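Folding Cell Update, Clulley Returns Floor

The two-arm folding station at Clulley has been on the T-shirt routine since June. Skilteck supplied the control software, and the returns team at Branano sets the work order. In its first full month the station folded 2456 shirts, of which 1847 passed inspection without being refolded by hand. The rest went back to the manual tables.

Shirts are laid flat one at a time. The arms take the cloth at opposite ends, make the lengthwise fold first and then bring the ends in. Dark fabrics still take longer than light ones, and stretched collars are the most common reason for a stop.

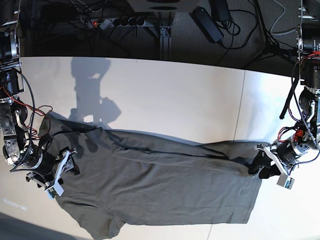

A dark T-shirt partly folded along its length, with one gripper at the collar and the other at the far end.

Staffing on the floor has not been reduced, but the jobs have changed. The 5 people who used to fold full time now rotate through sorting, stain checks and station duty. Station duty means loading, clearing stops and logging each failed fold by type. Han-gyeol Ma, who leads the early shift, asked for rotations to be kept to 3 hours after operators reported that watching the arms was more tiring than folding. That limit is now in the shift plan.

Pay grades are under review. Clearing a stop requires the lockout course, and the current grade for returns work does not mention it. Operators who have completed the course should make sure it is entered in their training record before the review closes.

Knitwear and zipped garments stay at the manual tables for now - the Seol site is testing a separate routine for both. Fold failures should be logged at the station terminal. Paper slips are no longer collected.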